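Notebook - glaze and washability tests, Murkier shelf
18 May 2021
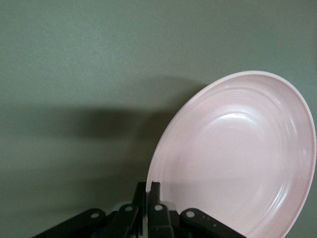 Pink plate, food side. Glossy all over, fine mottling in the middle.

Picked up the dishwasher question again. The Garow leaflet says their clear gloss is "dishwasher stable" and gives no cycle count, no detergent and no water hardness. I have asked twice what stable means and got the same leaflet back both times. Until somebody sends me a number I'm treating it as an untested claim.

Set so far:
Tile set A - Garow clear over white slip
Tile set B - Figueiredo clear, same slip, same firing
Set C - Figueiredo with the extra silica, only 2 tiles left after the kiln shelf slipped

13 tiles in total, which is thin. I would not hang much on a difference between A and B with this few, and C is there out of stubbornness.

Method as last time. Soak in washing soda solution, hot, lid on, top up with boiled water when the level drops below the scratch mark. Pull, rinse, dry overnight on the rack, then pencil test and the lamp at a low angle. The pencil test: scribble on the glaze, wipe with a damp cloth, see what stays. It's crude but it picks up roughness before I can see it. I tried the marker version from the Tekudham handout and don't believe it. The marker stained a brand new tile, so what is it measuring?

Results after the 340 hour pull:
A - dull patch on most of the tiles, always on the lower half. Pencil holds in the dull patch.
B - two dull, the rest fine by eye. Pencil wipes off clean except on the two.
C - no change that I can see.

Before anyone gets excited about B beating A: the A tiles were all at the bottom of the pot. I loaded them first and never swapped the order. The bottom is closer to the element and there was undissolved soda sitting there when I tipped it out. So this could be the glaze or it could be the pot. My money is on the pot for at least half of it.

Also the lower half thing. If the glaze itself were weak I would expect the whole face to go, and it stops at a fairly straight line on several of them. That looks like sediment to me.

Gloss readings. The meter gave me three different numbers on the same spot of the same tile without my moving it. Cleaned the window, tried the standard, got a sensible value, went back to the tile, drifted again. Not writing the readings down. If the meter is out on loan again, please could it come back with its black tile in the lid - it was loose in the case.

On the older batch, log number 518: the note says "passed, no visible wear." By whose eye and under what light? Found the tiles in the drawer and under the lamp one has a clear haze along an edge. Could have happened in the drawer, I suppose, they were stacked without paper. I've changed the entry to "unclear" and left the old wording crossed out so it can still be read.

Side note on color. There's a belief going round that colored glazes wear faster than clear ones. I think people notice it sooner because haze shows up more on a strong color. The only way to settle it is the same base with and without stain, in the same pot, in mixed positions. Nobody has done that here, me included.

To do
- rerun A and B, shuffled, on the wire rack, off the bottom
- stir until the soda is gone, then load
- keep one tile of each dry in the drawer, wrapped, as a control (should have done this from the start)
- make more C. Same bucket if there's any left, otherwise it's a new batch and gets a new letter
- ask Garow a third time
- thermometer in the pot, top and bottom. If the gap is big, the August run is suspect as well and I'd want to look at that loading order, if anyone wrote it down

Pot drained and scrubbed. White crust on the element did not come off with vinegar, left it soaking.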